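Workshop tips: when the laundry arms drop a hanger

I love a machine that hangs up shirts. I've been running two-arm setups for the Kelemen hanging project since March, and I still grin when a hanger lands on the rail. But last month we had a jam that could have cost somebody a fingernail, so April 2019 is fault month on this page!

What went wrong: the left arm let go early, the hanger tipped, and the right arm kept pushing toward a rail that now had a hanger wedged across it. The Varnow controller is supposed to stop on a high load. Ours had been set to 567 during a test and never put back to 300. Simple as that, and very easy to miss when you're excited to get going.

Before you touch anything, look at how the arms stand to each other and to the rack.
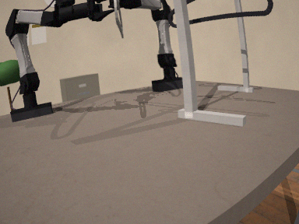

Two arms and the white rack, all on one table.

Press the stop first, even if everything looks still. An arm that's holding against a load can look asleep, and then it springs when you pull the hanger free (ask me about my thumb). Wait 10 seconds, then support the forearm with one hand before you release the brake. It will sag, and it's heavier than you think.

Next, the cables. I'm a bit of a bore about cables, but so many "mystery" faults come down to one that snagged on a wrist joint. Move each joint slowly by hand through its full swing and watch for a loop that pulls tight or gets under the gripper. Leave slack at the wrist and tie it further back, with soft ties you can undo.

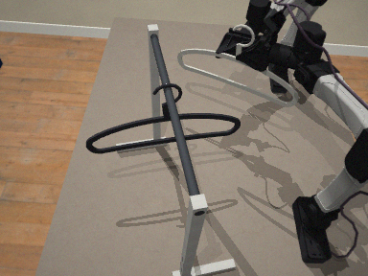
Black hanger on the rail, light one in the upper gripper. Purple cables run along both arms.

Now the fun part, testing the grip! Start with one hanger and nothing on it. Run 12 pick-ups at your slowest speed and write down every slip, even the tiny ones. If it slips more than once, wipe the finger faces with a barely damp cloth, let them dry, and try again before you go anywhere near the force setting. Mine needed the cloth and nothing else.

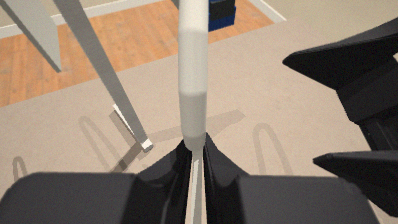

Keep your own fingers out of the gap while the power is on. Use a wooden spoon to nudge a stuck hanger. Piroska Borbély sent me that one after her own Sirnus gripper closed on a pencil and snapped it, and I've kept a spoon on a hook by the stop button ever since.

Last job: write the load limit on a strip of tape and stick it to the controller, so whoever starts up next can check it against the screen.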